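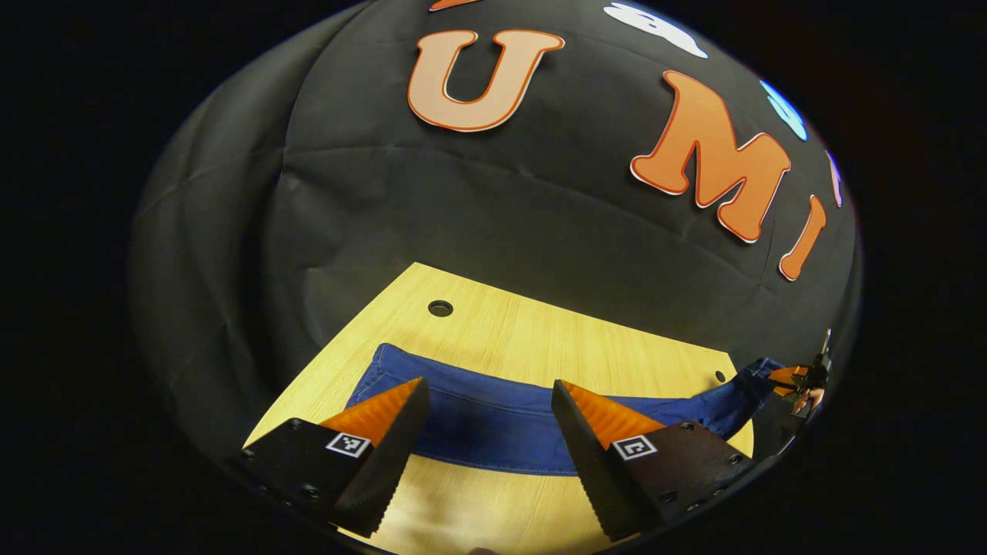

*Page last changed: 19 Sep 2022*

I have an opinion about jeans which my friends find too strong. Jeans should be folded on a table, one pair at a time, and they should be folded lengthwise first. Most people I know do it on the bed, or in the air with the chin holding the waistband. I did it with my chin for many years, so I speak as a former sinner.

The bed is too soft for denim. You press the leg flat and the mattress moves under your hand, and the crease you wanted goes to some other place. A table answers back. When jeans lie across a pale wood top, every twist in the leg shows itself, and you can pull it straight before you make the first fold.

My neighbor Musyoka Shirima does not agree. He hangs his jeans by the belt loops and says that folding is a hobby for people with big closets. I have seen his closet. The hanging jeans take the whole rail, and his shirts live on a chair. He has told me that the chair is also a system.

There is the question of money, too. In May I looked at a folding board from Morow, and it cost 68 dollars. Ovel sells a closet insert for 300. I do not say these are bad things — perhaps they are very good — but a pair of jeans already has all the lines you need. The side seam tells you where the leg ends. The stitching is often in a color you can see from across the room, and if you put seam over seam, the fold is straight.
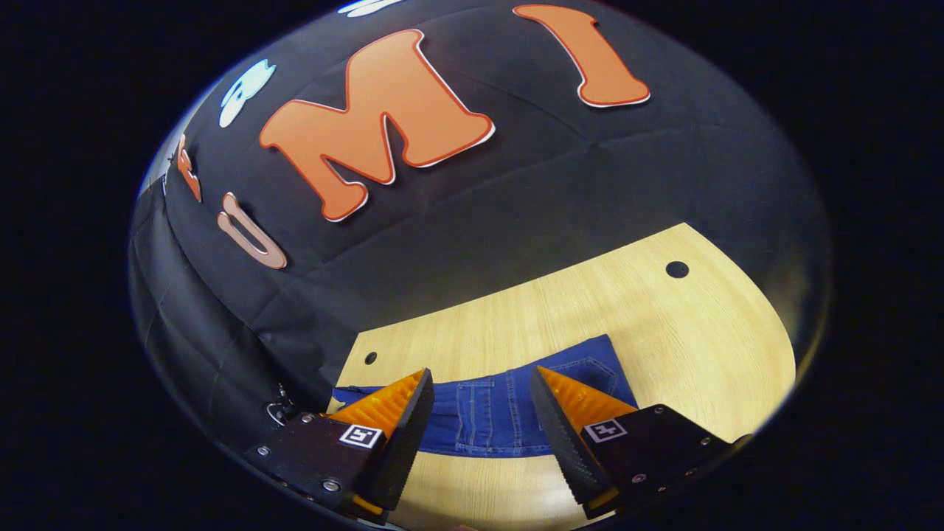
## The back pocket goes outside

With this part I lose even the people who agreed with me until now. When I put one leg over the other, I want the back pockets on the outside. The pocket is the thickest flat piece of the garment, with its double row of thread, and if it is hidden inside the fold it makes a hill in the middle of the stack. Three pairs with hidden pockets will lean. I have picked up enough fallen stacks to be sure of it.

Outside, the pocket also works as a label. I own two pairs of almost the same blue, and I know them only by the pocket. I don't need to open anything in the morning.

Some readers wrote to me that the crotch should be tucked in to make a clean rectangle. I accept this. I was against it before, and I changed my mind after I tried it for one winter — the small triangle really does catch on the next pair.

What I still refuse is rolling. Rolled jeans are fine in a suitcase, but on a shelf they open slowly by themselves, and then you have a drawer of sleeping animals.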